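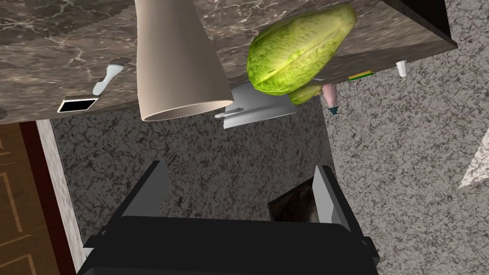

Can't we just buy the arm this year and find the money for everything else later? A listener put that to me in the hallway the last time I gave this talk, and I have been answering it ever since, so let me answer it for all of you while the coffee is still warm.

Home Program Speakers Notes Handouts Contact

Last updated: September

(Say hello, thank the hosts, check that the people in the back can hear.)

You can buy the arm first. Plenty of places do. We did it ourselves at Leclerc, years before the kitchen project, and the thing sat in its crate from spring until the fall because we had no stand, no fingers that fit our dishes, and no line in the budget for the electrician. I still wince a little when I walk past that storage room! So what I'd like to do with you this morning is go through the plan we made for the kitchen robot, in the order the money went out, and show you where I would move things if I had it to do over.

The first purchase was time on the simulator. We used Zisow for this, and we ran it for 19 weeks before anybody signed a purchase order. That sounds like a long while, and my colleagues told me so, kindly at first and then less kindly. But those weeks are where most of our list came from. We learned which counter height bothered us, how far we wanted the arms to reach, and that we had forgotten about cameras altogether.

(Pause. Ask for a show of hands: who has a simulation line in their current budget?)
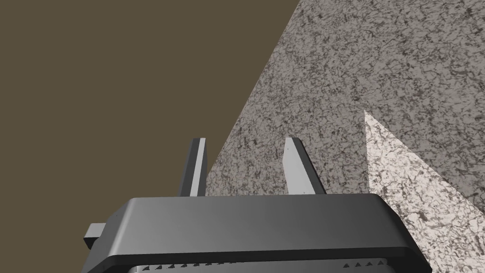

Grippers deserve their own line in your budget, separate from the arm, and I will keep saying it until somebody takes the microphone away. When the quote from Stendora came in, the hand was folded into the price of the arm, and it looked like such a bargain that I nearly stopped reading. Then we asked Naseo to quote us on fingers alone, and we finally had something to compare. A hand with two straight parallel fingers, standing wide apart like these, is a sensible place to begin, and for a kitchen I'd still start there. Just ask the supplier how wide the opening is at its widest, and get that in writing, and then go home and measure your fattest piece of fruit and your widest cup. Ask what a replacement pair costs and how long it takes to arrive. Put a spare pair in the first year – you can always give the money back.

Our figure for the hand, the spare fingers, the adapter plate and the shipping came to $3,881. I'm giving you the number because people always ask, but please don't carry it home as your own. Your dishes aren't my dishes, and your shipping certainly isn't my shipping.

(If anyone asks about the tax treatment, promise to follow up by email. Do not try to do it from memory again.)

The next part is the one I care about most, so forgive me if I run on. Budget for the counter. I mean the ordinary stuff that goes on it: fruit, bottles, bowls, spoons, little boxes. We wrote our test list with three groups of objects, easy, medium and "oh dear," and we priced them like any other supply. It was the cheapest page in the whole plan and we argued over it longer than any other. Flat things and small things belong on the list as well as the nice round ones, and you will want doubles of anything that breaks.
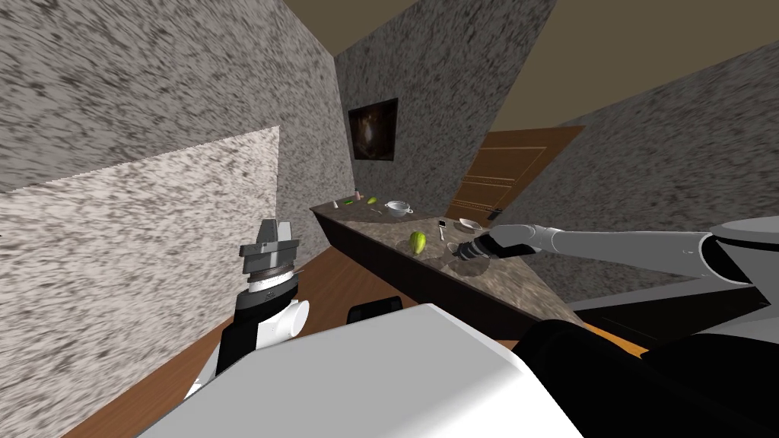

Slide 3 – Two arms, one counter. The right gripper is over the worktop, with fruit and small dishes set out along it.

(Let them look for a bit before talking.)

When you plan for two arms, please plan the floor too. Look at how much room the base takes up, and then think of your own kitchen, with its trash can and the one stool everybody trips on. We had drawn the counter beautifully and left the floor as a blank rectangle. Stendora sent us a footprint drawing when we asked for it, and I wish we had asked in the first week. Leave room for a person to walk behind the machine, and room for the door to open all the way.

A second arm also means a second gripper, a second set of spares and a longer service contract. We asked for the service price over 3 years, for one arm and for two, side by side on the same sheet. It made the meeting with our finance office a good deal friendlier.

(Hand out the blank worksheet now. Pens are in the blue bag.)

Take a few minutes and fill in the left column only, with whatever you already own. Talk to your neighbor while you do it. I'll come around, and we can start on the right column after the break.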